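Stukum Two-Door Practice Cabinet
Equipment for household task trials and demonstrations
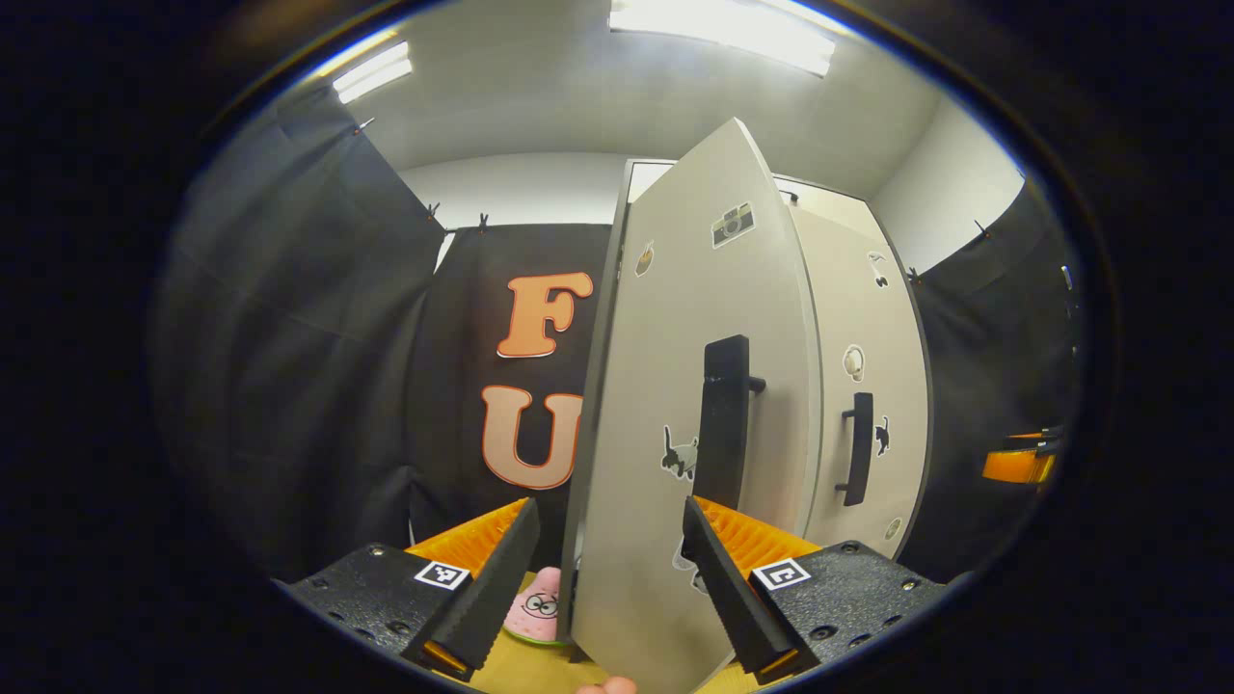
Two-door cabinet with black bar handles, left door open, and hand-held gripper.

Product group: Fluker domestic task furniture
Page last revised: 2019-08-12
Availability: to order

Overview

The Stukum is a tall, light grey cabinet with two hinged doors. It is supplied to laboratories, colleges and equipment makers who need a consistent piece of household furniture on which to try out the opening and closing of doors, the removal of articles from shelves and the putting away of articles after use. It may be worked by a person using a hand-held gripper or by an automatic arm, and the same cabinet serves for both.

Fluker is frequently asked by purchasers whether machines are now able to carry out household chores. The question is a fair one, and the company's view of it has shaped the whole product group. The section headed "Present state of the work" sets out that view in some detail. Purchasers who require only the ordering information may pass directly to the end of the page.

Construction

The doors are plain and flat, and each carries one black bar handle mounted vertically. The bar stands clear of the door on two posts, leaving a space into which a finger or a gripper tip may be passed. Handles of this pattern were chosen following trials in which recessed pulls and round knobs were also considered. A recessed pull proved too difficult for most grippers then in use, and a knob too dependent on the surface of the finger pad. The bar allows a hold from the front, from the side or by hooking behind, and trials can therefore compare one method with another on the same door.

The doors may be opened separately. Hinge resistance is set at the works to one of 4 positions and may be altered by the purchaser with the key provided. The lightest setting is recommended for first trials. The heaviest is intended to resemble an older kitchen or office cupboard whose hinges have become stiff, and it should not be used with arms that lack a force limit.

The finish is smooth and will accept stickers. Many purchasers add their own, and the company raises no objection. Doors in homes and workplaces are seldom bare, and a system that recognises a door only when it is blank will be of little service in either. Stickers should be kept clear of the hinge line and of the closing edges. Removal of stickers does not affect the guarantee, provided that no blade or solvent is used.

Use with hand-held grippers

The cabinet is suited to trials in which a person opens the door with a two-finger gripper held in the hand, so that the movement can be recorded and later studied. Grippers with ribbed, flexible finger supports and serrated pads are suitable and will not mark the handle in ordinary use. The jaws should be able to open wider than the bar. It is advisable to approach the handle squarely, to close the fingers fully before pulling, and to step back as the door swings. An operator who remains in place will find that the door reaches the gripper before it is fully open, and this is a common cause of spoiled trials.

Where fiducial markers are fixed to the jaws, the room lighting should be arranged so that the markers are not thrown into shadow by the open door. Black fabric screens behind and beside the cabinet are a satisfactory means of reducing stray reflections. They should be clipped along the top edge and should hang clear of the hinges.

Present state of the work

The company is sometimes told that the opening of a cupboard is a solved problem. Its experience does not support this. The opening of one particular cupboard, placed in a known position and lit in a known way, can be carried out by a number of machines with fair reliability. The opening of an unfamiliar cupboard in an unfamiliar room is a different matter, and purchasers should be cautious of any claim that treats the two as the same.

During the January trials held at the Farouk test rooms, an arm was set to open the left-hand door of a Stukum cabinet on 738 occasions. The position of the cabinet was changed at intervals and the hinge setting was varied. Results were good when the cabinet stood where the arm had first been shown it. They fell off markedly when it was turned through a modest angle, and again when the hinge was stiffened. The most frequent fault was a sound hold on the handle followed by a straight pull, where the door required a curved one. The gripper then slipped from the bar with the door partly open.

A person makes this correction without thought. The wrist turns, the elbow follows and the weight of the body shifts, and all of this is done while the eyes are already looking inside for the article wanted. It is the combination that machines find difficult. Each part of the task has been shown to work separately in one laboratory or another, and the joining of the parts remains unreliable.

The position on the shop floor is somewhat better. Cupboards there may be kept in fixed places, handles may be made alike and people may be asked to stand clear. Where these conditions can be met, an automatic arm may reasonably be considered for fetching and returning stock. Where they cannot be met, the company advises that a member of staff should continue to do the work, and that money be spent instead on better shelving.

In the home, the company does not at present know of a machine that it could recommend for general tidying. Single-purpose appliances for floors are well established. Appliances that open doors, choose among the contents, carry an article safely across a room and close the door afterwards are not. "We sell cupboards to people who are trying to make that appliance, and we would be glad to see it," writes Odette Leclerc, who is responsible for the domestic task group. "Our advice to anyone furnishing a house is to choose handles that suit their own hands."

Recommended trial order

Purchasers new to this work are advised to begin with one door at the lightest setting, the cabinet being fixed in place. The second door may be introduced when the first can be opened and closed without attention. Soft or light articles may then be placed inside, followed by articles of awkward shape. Small figures and toys are useful at this stage, as their outlines are irregular and they are often found left on surfaces in real homes. Glass and crockery should be kept for the last stage.

A record should be kept of failures as well as successes, with the hinge setting noted in each case. A run of 200 openings at one setting is generally sufficient to show whether a method is dependable. Shorter runs have in the company's experience given a favourable impression that was not borne out later.

Safety

The cabinet must be secured before any automatic arm is used with it. An unsecured cabinet may be drawn forward by a firm pull on the handle, particularly at the heavier hinge settings. The free corner of an open door stands at head height for many adults, and persons should not pass behind the operator while a trial is under way. Fingers must be kept away from the closing edges. The cabinet is not intended for the storage of food, medicines or tools in daily use.

Related equipment

The Skudent handle set contains 9 interchangeable handles and may be fitted to either door of the Stukum with the screws supplied. It is intended for purchasers who have completed trials with the standard bar and wish to learn how far their results depend upon it. Replacement hinges, spare bar handles and wall fixings are listed separately.

Ordering and guarantee

The cabinet is delivered assembled, with the standard bar handles fitted and the hinges at the lightest setting. The hinge key and wall fixings are packed inside. Orders should state the intended use and whether an automatic arm will be employed, so that the correct fixings may be sent. Educational establishments may apply for a loan cabinet for the length of one term.

The guarantee covers faults in the doors, hinges and handles under normal trial use. It does not cover damage caused by an arm operated without a force limit. Enquiries should be addressed to the domestic task group at Fluker, quoting the product name in full.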